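Workus Segment 5
Task segmentation and labeling software for hand demonstrations

Home > Software > Planning and tooling > Segment

Somewhere on your file server is a folder of human demonstrations that everyone agrees is extremely valuable and that no one has opened since December. Segment is the tool for opening it.

It reads head-camera video and wrist tracks, cuts each recording into steps, and hands your planner something it can use: reach, grasp, sweep, press, release, with start and end times and a pose for each hand. You can correct any of it. You will want to correct some of it.

What it does

Wrist pose from printed markers. Segment finds the square markers on both bands and solves for each wrist separately. Markers wrap the whole band, so a turned palm still leaves something to read. When every marker on a band is hidden, the track is drawn in gray and left as a gap. Version 4 used to fill these gaps with a lovely smooth curve — lovely, smooth and made up.

Two-hand steps. The left and right hands get their own timelines, with a third for the moments when they work together. A hand that merely holds something still is given a label too. Older tools called this "idle," which is unfair to the hand.

Soft and shapeless things. Boxes and mugs are easy, and there is no shortage of software that will find you a mug. Paper, cloth and packing fill are tracked as regions that can split, merge and get squashed. Segment makes no attempt to number individual tissues. We tried that for one release and would like the spring back.
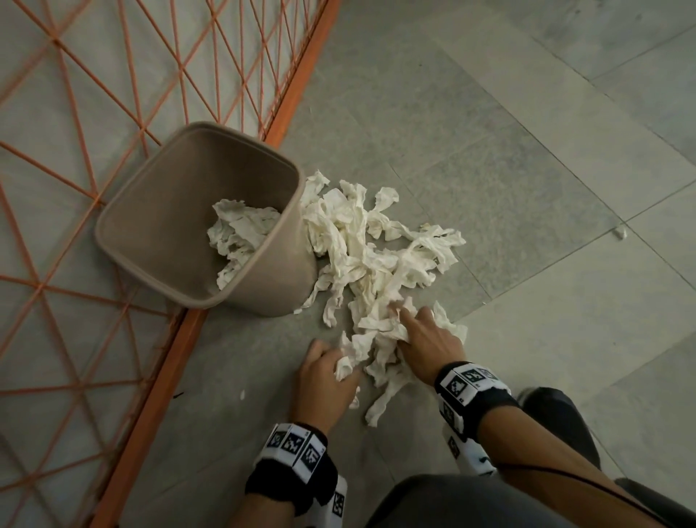 Labels at two levels. The coarse level says "gather" and the fine level says which hand pressed and which one swept. Train on either, or export both and let your team argue over lunch. The stock label set has 34 verbs. You can add your own, and the editor will warn you when you have created "pick up," "pickup" and "pick_up" in the same project.

Review queue. Cuts the software is least sure of come first. Keyboard shortcuts cover everything in the queue, including undo, which gets the most wear.

Planner export. Steps go out as plain JSON or directly into Grerkadard, our task planner, where each one becomes a node with its preconditions left blank for you to fill in. We could guess them. You would not enjoy the guesses.

What you need

A desktop machine running Linux, with a supported graphics card
Calibrated head-camera video
Wrist bands with printed square markers (the Mahmoudi set works as shipped; for other bands, import a layout file)
Disk space, and then more disk space

Known limits

Motion blur still costs you marker readings. Turn the lights up before you turn to us.
Long sleeves pulled over a band will hide it from any software at any price.
Live preview runs on one recording at a time. Batch mode has no preview, only a progress bar of modest honesty.

Licensing

Segment is sold per seat, with 2 seats in the starter license. Basteneck users on a current support plan can add it from their account page. The trial includes the full editor and 166 sample clips, already cut and labeled, so you can break someone else's work before you break your own.

Request a trial | Read the manual | Release notes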